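The long life of the glass coffee table

Our readers keep more glass tables than we expected. In April we asked which piece of furniture you would never replace, and 3428 of you wrote back. Sofas came first and beds second, but 897 replies named a coffee table, and a good many of those had a glass top.

It is an odd thing to be fond of. Glass shows every fingerprint. It is cold under the elbows and noisy when you put a cup down. Parents of small children put it in the loft and bring it out again ten years later. Yet people hold on to it, and the reason they gave most often was light. In a narrow sitting room a solid table looks like a block on the floor. A clear one lets you see the carpet all the way to the far wall, and the room feels bigger than it is.

Shape matters as much as the material. Rectangular tops were the usual choice for years, mostly for the sake of the sofa they stood in front of. The furniture maker Parnel began selling rounded tops from its Clillia range to people with awkward rooms, and found that the customers who liked them best were those with bruised shins. A curved edge is easier to walk past. It also gives you a wide end for drinks and a narrow end that stays out of the doorway. 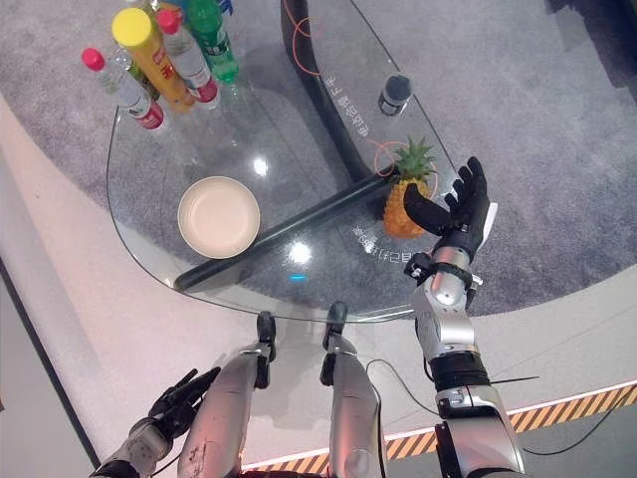
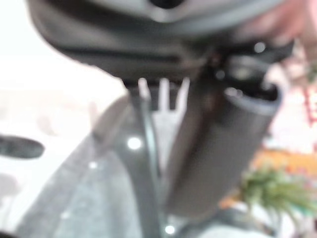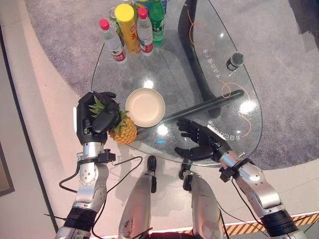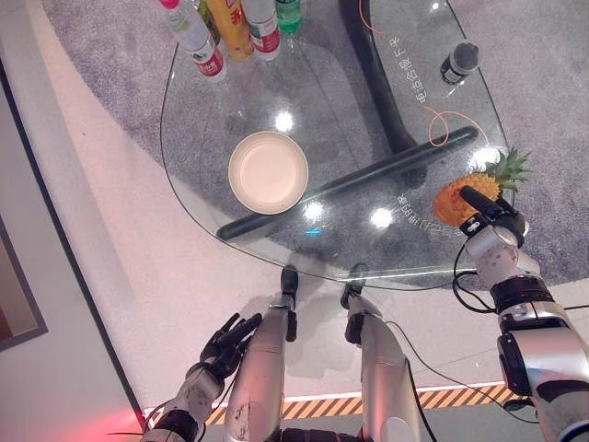 Drinks and a pineapple, with a clear glass top and a grey carpet.

Buying second-hand

Used glass tables are cheap, partly because they are a nuisance to move. Look at the edge before anything else. Run a fingernail along it and feel for chips, which are hard to see in a dim garage. A small chip on the underside can be lived with. A crack can't, however short, and no seller's discount makes up for it.

Ask whether the glass is toughened. There is often a small mark etched in one corner, or near the rim on a round top. If there is no mark and the seller doesn't know, treat it as ordinary glass and keep it away from children and heavy dogs. Cutting toughened glass to a new size isn't possible, so measure the room first.

Mosquera, a dealer that has sold used furniture for 30 years, wraps its tops in blankets and carries them on edge. Do the same in your own car. Glass laid flat across a folded seat will flex at every bump.

Keeping it clean

Warm water with a drop of washing-up liquid does most of the work. Dry it with an old cotton tea towel and finish with a clean one. Sprays are fine but leave streaks if the sun is on the glass, so do the job in the evening. The underside needs wiping too, perhaps once a month, and is easiest done lying on your back.

Felt pads under vases and lamps prevent most scratches. The pads from Volteo come in packs of 3 and peel off without leaving glue behind. Check them now and then for grit, which will scratch the glass just as badly as a bare foot of metal or stone. Deep scratches need a glazier, and on a cheap table the repair will cost more than a new top.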